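I stopped buying bottled salad dressing in October. I had planned to try it for a month and then decide, and I haven't gone back, so I'm writing down what I do now in case it's useful to anyone.

The reason was mostly the refrigerator door. I counted up to 15 bottles in there one evening, and a good half of them were dressings with an inch left in the bottom. Some were past their date. I threw those out, washed the shelf, and decided to use up the rest before buying more. By the time they were gone I had got used to making my own.

## The basic one

I use a jam jar with a lid that seals. Into it goes:

- 30 ml of vinegar or lemon juice
- three times that amount of oil
- a teaspoon of mustard
- a pinch of salt, and pepper if I remember

Shake it, taste it on a lettuce leaf, fix it. Tasting it off a spoon doesn't tell you much, as it always seems too sharp on its own. I did that for the first week and kept adding oil, and everything I ate was greasy.

The mustard holds the oil and vinegar together for a while. Without it the dressing separates before you get to the table. Honey does something similar but makes it sweet, and I only want that with bitter greens or grated carrot.

Cheap olive oil is fine here. I bought a better one once and couldn't taste it past the mustard. White wine vinegar is what I use most. Cider vinegar is next. I have a bottle of balsamic that I keep meaning to like.

## The creamy one

My kids wouldn't touch the first one, so I needed something closer to ranch. What I settled on is 200 g of plain yogurt, a spoonful of mayonnaise, half a clove of garlic grated very fine, lemon, salt, and whatever soft herbs are around. Dill is best. Dried dill works if you let it sit in the fridge overnight – straight away it tastes like hay.

It keeps for 5 days. I have pushed it past that and the garlic gets strong enough that you notice it the next morning. If I know we won't finish it I leave the garlic out and add some to each bowl.

Yabsira Workneh gave me her version with buttermilk and chives. It's thinner and good on potatoes. I make it when we have people over and there's a reason to open a carton of buttermilk.

## What I still buy

I still buy ketchup, mustard, mayonnaise and hot sauce. I tried making mayonnaise twice. The first batch split and the second was fine, but it took longer than the rest of dinner and I had to wash the blender.

Ketchup was a worse idea. It used a whole pan of tomatoes, made a small jar, and the kids said it tasted like soup. They were right.
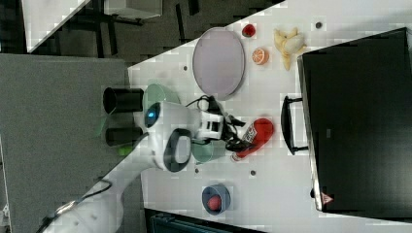

Bontu Derese wrote to me after my last post to say that I should give up on ketchup but try hot sauce, which in her kitchen is just red chilies, salt and water left on the counter for a week, then blended with vinegar. She says to open the jar a little every day to let the gas out, and to do the blending with a window open.

I haven't tried it yet. I have the chilies, and a jar big enough, but the counter is small and my husband moves things. Maybe on top of the fridge, although it gets warm up there and I don't know if that speeds it up too much. I'll ask her.

One more thing on jars: the lids hold on to the smell of garlic no matter how you wash them. I keep one lid for dressings and write a D on it in marker. It wears off every few weeks and I write it again.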